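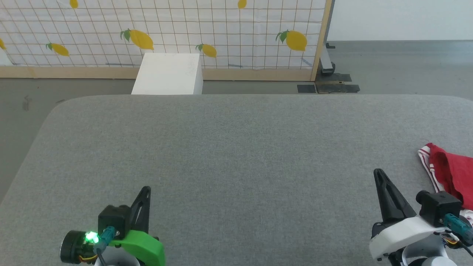
Paddock Notes: Gorken, Round Three

04/10/2025

If you left Gorken after the first race, you beat the traffic and missed the only overtaking of the day. The club's mid-sized class (that's the 800s, for those who joined over the winter) ran twice, and the two races had so little in common that the results sheet looks like a clerical error.

Race one was over by the second corner. The Bresutau bike got the start it always gets, the pack behind it argued over who should brake last into the hairpin, and by the time that was settled the leader was out of sight. The gap at the flag was eight seconds. The commentator filled the last five laps by reading out the cafe menu, and the soup got more airtime than third place.

Then it rained for as long as it takes to change a set of tires and stopped as soon as everyone had done it. Half the grid went out on wets on a track that was drying in front of their eyes. The other half had run out of time, or money, or clean gloves, and stayed on slicks. For three laps the first half looked very clever. By lap six they were going backward in a neat line, and the Chantharasri entry, which had qualified 12th and spent the morning with its fairing off, was up to fourth and closing.

It took the lead at the bottom of the hill with two laps left, on the inside, where there is no room. Bresutau tried to get it back at the same spot a lap later, confirmed that there is no room, and took a long look at the gravel. It rejoined seventh. The bike is fine. The paint will need a weekend.

So the points table is worth reading again, after a month when it wasn't. Bresutau still leads, but the cushion that stood at 29 points on the way into Gorken is down to a size you could lose in one bad afternoon, and they have just shown they know how to have one. Chantharasri moves up to second. Third is a tie between two riders who collided in race one and are not, at the time of writing, parking near each other.

A word on the lightweights, who ran between the two and got the worst of the rain. Their race was stopped on lap four, restarted, stopped again for a marshal's umbrella on the back straight, and finally called a result on countback. The winner found out in the shower block. We are told the trophy was handed over there too, after a decent interval.

Officials have asked us to repeat the note about the pit wall. It is for one person per bike, plus the board. It is not for cousins. Two teams got a warning at Gorken and the next ones will get a fine, and the fine has gone up.

Next up is Bilunum at the end of April, a track with one long straight, one very slow chicane and a surface that was last repaired in a hurry. It suits bikes with a strong engine and riders with strong fillings. Bresutau has won there three years running. Chantharasri has never finished a race there - two breakdowns and a flat - so make of that what you like.

Gates open at eight and practice is at nine. Entries close a week before, and late ones go on the reserve list, which is already longer than the grid in some classes. Camping is in the lower field again. Bring boards to park on, and if you own a tractor, you'll be popular.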